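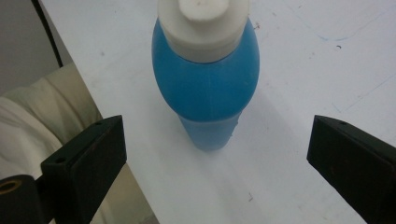

Blue bottle with a white cap.

Kitchen tips for weak hands
by Hacer Ekinci, 8 February 2025

My mother has arthritis in both hands since many years, and I cook with her in her kitchen in Stastham. These tips are from her and from the other members of our group. Please ask your own doctor or therapist when you have a question about your health.

Jars. Put a wet cloth under the jar and a rubber glove on the hand which turns the lid. If the lid is still hard, hold it under warm water for 30 seconds and try again.

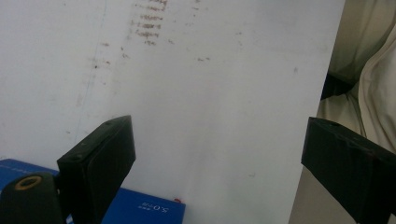 Once it is open, do not close it again with all your force. A light turn is enough in the refrigerator.

Pots. My mother does not lift a full pot any more. She puts the pasta in a metal basket inside the pot and takes out only the basket. For soup she uses a ladle. She also fills the kettle with a cup, never more than 500 ml.

Knives. A thick handle is easier to hold than a thin one. You can wrap foam tube around it, but take it off before washing.

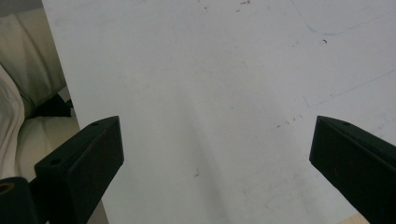 Flour and sugar are heavy in big bags, so ask somebody to divide them into small boxes when you come from the store. We write the name on the side of the box in large letters.

Rest. Sit down for cutting and peeling. After 2 potatoes my mother opens and closes her fingers slowly, then she continues. In March I will add the tips for laundry.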